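袜类洗晾

袜类洗晾指短袜、中筒袜、长筒袜等足部针织品在穿用后的分拣、洗涤、脱水、晾干、配对和收存。袜子面积小、数量多、左右成双，贴身且受力集中，所用纤维又常为数种混合，处理方法与衬衫、床单等平面织物有若干差别。各地家庭的习惯随气候、居住条件和洗衣设备而不同，专业洗衣业和袜厂后整理车间也各有一套做法。

目录
1 袜子的结构与材料
2 历史
3 分拣
4 洗涤
5 脱水与整形
6 晾干
7 烘干
8 配对与失偶
9 格雷尼茨的晾袜业
10 收存
11 修补
12 图集
13 相关术语
14 参见

袜子的结构与材料

一只袜子自上而下分为袜口、袜筒、袜跟、袜背、袜底和袜头。袜口通常织成罗纹或双层，内衬橡筋线或氨纶包芯纱，用来防止滑落。袜筒和袜背多为平针或花式组织。袜跟有的织成立体的“袋状”，有的只是直筒，后者称无跟袜。袜头在编织结束时是开口的，由缝头机或手工缝合。手工对目缝合留下的接缝平坦，机器包缝的接缝略高，翻面时容易辨认。

从磨损情况看，袜跟、前掌和大脚趾处承受的摩擦最大，厂家往往在这些部位添加一根锦纶纱，术语上叫加固。加固区比其余部分厚，吸水后干得也慢，洗后摸起来仍潮的多半是这几处。

常用纤维有以下数种。棉吸湿好，耐碱，能承受较高水温，但干燥慢，反复洗涤后手感变硬。羊毛弹性好，吸湿后仍有一定保暖性，缺点是遇到热水、碱液和强烈揉搓会毡缩。经过防缩处理的羊毛可以机洗，标签上一般会注明。腈纶蓬松，价格低，常用来代替羊毛，容易起球。锦纶和涤纶强度高，吸湿低，干得快，涤纶对油脂的亲和力较强，运动袜久穿后残留气味多与此有关。氨纶用量很少，只占总重的一小部分，对整只袜子的形状却起决定作用，怕高温，也怕含氯漂白剂。此外还有亚麻、蚕丝、竹浆粘胶、兔毛、羊驼毛等，产量较小。

绒面袜和毛圈袜在内侧或外侧形成一层竖立的纤维或线圈，洗涤时容易夹带线头、皮屑和砂粒。毛圈在外的一面朝向摩擦面时，圈头会被拉长，因此多数使用者会把毛圈一侧翻到里面再洗。

历史

早期的足部包裹物多为布条、皮革和毛毡，洗涤方式与一般布料相同。针织袜在欧洲普及后，长筒袜一度是较贵重的衣物，丝质和细毛线的长袜由专人手洗，洗后套在木制腿形板上晾干，防止缩短和扭曲。腿形板的上端有孔，可以穿绳悬挂。这种板子在若干地方博物馆中仍可见到，尺寸从婴儿到成人不等，边缘因长期使用而变得圆滑。

框架织袜机在十六世纪末出现，此后织袜逐渐成为作坊行业。圆形织袜机在十九世纪得到推广，袜子价格下降，普通家庭拥有的数量随之增加。数量增加以后，单独套板晾干的方法不再实用，绳子加木夹成为主要方式。

合成纤维在二十世纪中叶进入袜业。锦纶长袜干燥快，晚间洗净，次日早晨即可穿着，许多住在公寓和宿舍的人把它们搭在浴室横杆或椅背上。同一时期家用洗衣机开始普及，袜子与其他衣物混洗，丢失和错配的情况比手洗时多，网袋、袜夹等小用品陆续面世。

多夹晾架的流行晚于单夹。早期的多夹晾架是一根木条，下面钉若干铁夹，铁夹生锈后会在浅色袜口上留下褐斑。塑料夹和不锈钢夹取代铁夹后，晾架发展为圆形、方形、直条形等式样，上部带挂钩，可以直接挂在晾衣杆上。

分拣

洗涤前的分拣一般按颜色、材质和脏污程度三项进行。深色棉袜头几次洗涤时可能掉色，宜与浅色分开。藏青、黑色和酒红色的羊毛袜在正规染色条件下掉色不多，但会向浅色织物转移绒毛，外观上看起来像染了色。浅灰色的混纺袜本身由深浅两种纤维混成，对绒毛不敏感，可以归入任何一组。

材质的分拣以标签为准。袜子的标签常印在包装纸卡上，穿用后纸卡丢弃，成分就无从查考，有些家庭会把纸卡剪下来贴在洗衣间墙上。少数厂家把成分织入或印在袜底，字样经多次洗涤后变淡。没有标签时可以凭手感判断：羊毛有轻微的刺感和弹性，捏紧后松开能恢复；棉较沉，捏紧后留有折痕；腈纶轻而蓬，摩擦后易带静电。

脏污较重的袜子，例如户外劳动后沾泥的，应先晾到泥土干透，把泥块拍掉再下水。泥土湿着的时候揉搓，细颗粒会进入纱线内部，洗后袜底仍然发灰。

是否翻面，各种说明书意见不一。汗液、皮脂和皮屑集中在内侧，从去污的角度翻面较好；外侧有印花或绣花时，翻面也能保护图案。外侧沾有泥土和草屑的，则宜保持正面。有的家庭采取折中办法，预洗时正面朝外，正式洗涤时翻过来。

洗涤

手洗时先以冷水或温水浸泡，使汗渍松动，再加洗涤剂轻轻挤压。袜底可以套在手上互相搓洗，这种方法在没有搓衣板的地方相当普遍。羊毛袜忌搓，用手掌按压让水流反复通过织物即可，浸泡和漂洗的水温应当相近，温差过大是毡缩的原因之一。

机洗时多使用网袋。网袋的网眼有粗细之分，细网适合丝袜和薄型锦纶袜，粗网适合普通棉袜。一个网袋装得太满，袜子在其中不能翻动，洗涤和漂洗都不充分，通常装到一半即可。没有网袋时，可用小夹子把同一双袜子的袜口夹在一起，夹子须为塑料制品，并且没有尖角。

洗涤剂的选择取决于纤维。棉、锦纶、涤纶可用普通洗衣粉或洗衣液，羊毛和蚕丝用中性洗涤剂。含蛋白酶的产品能分解汗渍和血渍，也会损伤羊毛和蚕丝。柔顺剂能减轻棉袜的僵硬感，但在纤维表面形成的薄膜会降低吸湿性，运动袜一般不加。含氧漂白剂可用于白色和多数有色棉袜，含氯漂白剂会使氨纶发黄变脆，袜口因此松弛。

去除气味的家庭方法有醋液浸泡、小苏打浸泡和日晒。醋液与小苏打同时使用时二者互相中和，效果减弱，应分开进行。由足部真菌感染者穿用的袜子，在材质允许时可用热水洗涤，并与他人的衣物分开，穿用者的治疗应遵照医嘱。

漂洗不净的袜子干后发硬，贴近皮肤处可能引起不适。检查的方法是把漂洗后的袜子浸入一盆清水，挤压几下，看有没有泡沫浮起。硬水地区的漂洗次数通常要多一次，水垢积在毛圈根部时，袜底会有粗糙感。

脱水与整形

手工拧绞会使袜筒扭转，罗纹线条歪斜，干后不易恢复。比较温和的办法是把袜子平铺在干毛巾上，连同毛巾卷起，用手掌压出水分。羊毛袜和绒面袜大多采用这种方法。机器脱水时，短时间低速脱水对棉袜和化纤袜没有明显影响，厚羊毛袜也可承受，前提是装在网袋里。

脱水后的整形常被省略。整形时一手捏袜口，一手捏袜头，沿长度方向轻轻抻一下，再把袜跟的袋状部分摊平，使其折线落在中间。翻面洗的袜子在这时翻回正面，或者保持反面直到晾干。毛圈在内的袜子以反面晾干较快，空气能直接接触线圈。

罗纹组织在湿态下伸长较多。袜筒为细罗纹的薄袜，抻得过度会变得细长，干后才逐渐缩回。厚羊毛袜吸足水分后自身重量可观，如果直接悬挂，袜筒也会被拉长，传统上先平放一段时间，待水分减少后再挂。

晾干

悬挂方向

袜子应夹袜口还是夹袜头，各地说法不同。夹袜口时，水分向袜头汇集，袜头和前掌本来就厚，干燥时间较长。夹袜头时，水分流向袜口，厚处先干，同时橡筋不受夹持，不过袜头上会留下夹痕，袜口在下方自然张开，外观上不太整齐。支持夹袜口的人认为夹痕在袜口上被裤脚遮住，而且袜头接缝不受拉力。橡筋因水分下坠而松弛的说法流传很广，对轻薄的袜子影响很小，对厚重的羊毛袜则有一定道理。

另一种方式是把袜子对折搭在细杆上，不用夹子。搭晾不留夹痕，缺点是折叠处两层贴合，干得慢，刮风时容易落地。直径较大的杆子能让两侧分开一些。室内的暖气片和壁炉栏杆也常用来搭袜子，温度过高时羊毛会变脆，氨纶会失去弹性。

晾架

直条形晾架下面有一排夹子，适合窄小的阳台。圆形和方形晾架的夹子分布在周边和内部，悬挂后容易因两侧重量不等而倾斜，使用者一般从对称的位置交替夹起。常见的大号方形晾架有24个夹子，可以晾十二双袜子。部分晾架的夹子可以沿横杆滑动，用于调节间距；另一些夹子与架身连为一体，折断后不能更换。

塑料晾架长期受日光照射会老化，先是表面失去光泽，随后夹子的弹臂变脆，打开时折断。浅色塑料受光后常常泛黄。金属晾架寿命较长，夹口多套有软垫，软垫脱落后金属齿会勾住毛圈。

晾架的高度影响取挂是否方便。老年人和儿童使用的晾架宜放低，可把它钩在椅背、门把手或低处的横杆上。先在桌面上把袜子摊开、成双放好再逐只夹起，可以减少弯腰的次数，也便于在这一步完成配对。

间距与通风

干燥速度取决于温度、湿度和空气流动，其中空气流动最容易改善。相邻两只袜子之间留出一指以上的距离，空气才能通过。把厚袜和薄袜相间排列，比厚袜全部挤在一侧更均匀。雨季室内晾晒时，可用风扇从侧下方吹风，或者使用除湿机。晾晒时间过长，袜子会有霉味，重新洗涤才能去除。

日晒

阳光能加快干燥，对白色棉袜也有一定的漂白作用。深色袜子会因日晒褪色，袜背朝外的一面尤其明显，翻面晾晒可以减轻。羊毛、蚕丝和含氨纶较多的袜子宜在阴凉通风处晾干。冬季户外晾晒时袜子可能冻硬，冰可以直接升华，干燥仍在进行，但冻硬时弯折会损伤纤维，应待其变软后再收取。

平晾

绒毛较长的袜子、手工编织的厚袜和嵌有珠片的装饰袜以平晾为宜。平晾用的网架由边框和绷紧的网布构成，下方悬空。没有网架时可在桌上铺毛巾，中途翻面一次并更换毛巾。没有涂层的木桌面不宜直接接触湿袜，水分会在木材上留下痕迹，深色袜子也可能染到木面。

烘干

滚筒烘干机对棉袜和化纤袜适用低温或中温程序。羊毛袜除标签允许者外不宜烘干。烘干过程中袜子互相摩擦，绒毛脱落并集中在滤网上，滤网应在每次使用后清理。袜子体积小，容易裹进被套和裤腿，取出时往往还是湿的，因此应与大件分开烘。

烘干的袜子比晾干的柔软，尺寸则略有收缩，穿上后可以撑开。每次都高温烘干的袜子，袜口橡筋的寿命明显缩短，表现为袜口出现波浪形边缘，或有细小的白色弹性丝从罗纹中伸出。伸出的弹性丝不宜拉扯，可贴根剪断。

公共洗衣房中遗失的袜子多半留在滚筒的密封圈内。前开门洗衣机的橡胶圈有一道褶，小件织物会被水流推入其中，取衣后用手沿褶摸一圈即可找到。

配对与失偶

一双袜子中的一只遗失，剩下的一只俗称“单袜”。单袜出现的原因有掉在脏衣筐与洗衣机之间、卡入密封圈、裹在被套里、被风吹落以及与别人的衣物混淆。颜色相近而不同批次的袜子容易错配，在灯光下难以分辨，藏青与黑色之间的错配最为常见。

减少失偶的方法大体有三类。一类是从穿脱环节着手，脱下后立即把两只的袜口相扣或夹在一起。一类是统一购买同款同色的袜子，任意两只均可成双，这种办法在军队、学校和寄宿机构中历来通行。还有一类是做记号，用彩线在袜口内侧缝一两针，同一双用同一种颜色，多子女家庭则用颜色区分使用者。

单袜通常保留一段时间，等待另一只出现。确认遗失后的单袜可作擦拭布、鞋撑填料、椅脚套、香草包或手偶。羊毛单袜拆开后，纱线绕成小团，可用来修补同色的袜子。

格雷尼茨的晾袜业

格雷尼茨（Grenitz）是一处河谷村镇，人口1,740人，历史上以织袜和后整理为业。当地水质较软，适于羊毛洗涤，河岸上建有成排的晾房。晾房为两层木构，底层砌石，上层四面装可以开合的百叶板，室内横架细杆，袜子套在木制袜板上，成双挂起。百叶板的开合由工人根据风向调节，遇到河谷起雾的早晨则全部关闭，在底层生炉子加温。

规模最大的一座晾房属于霍拉德（Hollard）袜厂，室内有1,176个挂位，每个挂位挂袜板一副。袜板由附近的丹策（Danzer）木工场供应，以槭木制成，按脚长分为若干号，号码烙在板的上端。槭木不含深色树脂，湿毛线贴在上面不会染色。丹策木工场在袜板之外也制作衣夹和绕线板，衣夹上没有商标，只在夹柄内侧刻一道短槽，收藏者据此辨认。

织造工序分散在各家各户，织好的袜坯每逢星期一送到厂里，过秤登记后缝头、缩绒、漂洗。缩绒的程度决定袜子的厚薄，供林业工人穿用的品种缩得最厚，湿态时几乎看不到线圈。定型后的袜子在晾房里挂到完全干燥，夏季一般过一夜，冬季需要数日。从板上脱下的袜子两只相叠，以一根棉线在袜口缝一针固定，六双为一扎。

蒸汽定型机引入后，晾房逐步停用。定型机用金属袜板，袜子套上后进入蒸汽箱，片刻即可取下，不再受天气限制。霍拉德袜厂保留了最后一座晾房用于手工产品，直到织造停止。建筑后来改作仓库，百叶板大多散失，上层横杆尚存一部分。

祖默（Zumer）是河谷上游的一个村庄，有与格雷尼茨不同的做法。当地不用袜板，洗净的袜子串在剥皮的柳条上，柳条穿过袜口，两端架在木叉之间。这种方式晾出的袜子袜口较宽，在集市上容易辨认，价格低于上板的产品。每年九月祖默有羊毛集市，柳条晾袜在集市期间沿村道摆放，兼作陈列。

收存

袜子必须完全干燥才能收存，袜头和袜跟要用手捏过。常见的收法有相叠对折、卷成小筒和袜口翻套三种。袜口翻套最不易散开，但其中一只的袜口长期处于拉伸状态，弹性会减弱。相叠对折后竖放在抽屉隔格中，便于看清颜色，取出一双时也不会弄乱其他的。

羊毛袜换季收存前应洗净，衣蛾幼虫偏好沾有汗渍和食物残留的毛织物。洗净晾干后装入密封袋或有盖的盒子，可放入雪松木片或薰衣草包，气味变淡后需更换。已经发现虫蛀的，可密封后冷冻数日，再取出刷净。

长筒丝袜宜单独存放，避免与带粘扣、拉链的物品接触。木抽屉内壁如有毛刺，应磨平或衬纸。

修补

袜子的修补称为织补。工具有织补蕈、织补蛋和长针，织补蕈为蘑菇形的木制品，塞入袜内，将破洞撑平。先在破洞四周完好的线圈上走一圈平针，再沿一个方向拉经线，最后以编织的方式穿纬线，每一行末尾留一个小线圈，以补偿洗涤后的收缩。补线的粗细应与原纱相近，材质以相同者为宜，以棉线补羊毛袜，洗后补丁四周会起皱。

破洞形成之前，织物先变薄，透光可见纱线稀疏。在这时用瑞士织补法沿原有线圈走线，比成洞后再补省工，外观也较平整。检查变薄的部位可在晾晒时进行，袜子对着光悬挂，前掌和袜跟的情况一望而知。

袜口松弛的，可在罗纹内侧穿入2根细橡筋线，与原有线圈交替挑缝，两端打结后藏入夹层。橡筋线收得过紧会在小腿上留下勒痕，有循环系统疾病者应避免。

机织薄袜修补的工时常高于购买新袜的费用，现在多限于手工编织品和有纪念意义的物品。

图集 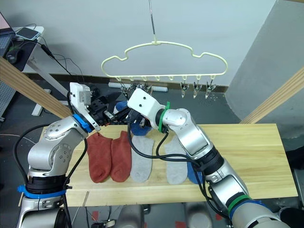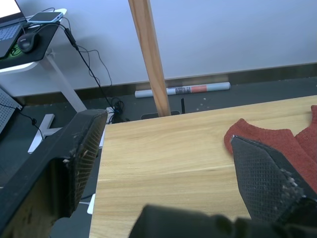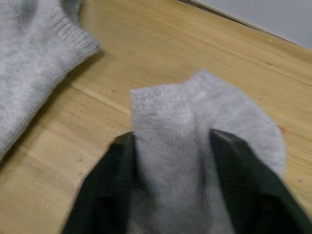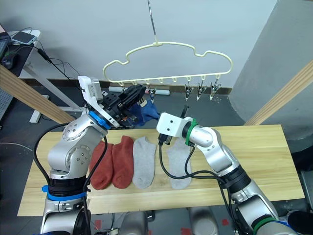
相关术语

对目缝合：将袜头上下两排线圈逐一对应缝合的方法，接缝平坦，又称手工缝头。

袜板：脚形或腿形的薄板，用于湿袜晾干或热定型时保持形状，有木制和金属制两类。

毡缩：动物纤维在水、热和机械作用下鳞片互相咬合，织物变厚、变小且不能复原的现象。

缩绒：有控制地利用毡缩使织物变厚的工序。

毛圈袜：袜身内侧或外侧带有线圈的袜子，厚度大，吸汗多，干燥较慢。

加固：在袜跟、袜头等部位添加耐磨纱线的做法。

袜坯：织造完毕而未缝头、未洗涤定型的半成品。

单袜：失去配对的一只袜子。

参见

针织
罗纹组织
晾衣绳
衣夹
洗涤标签
织补

分类：袜类 | 家务 | 洗衣 | 针织品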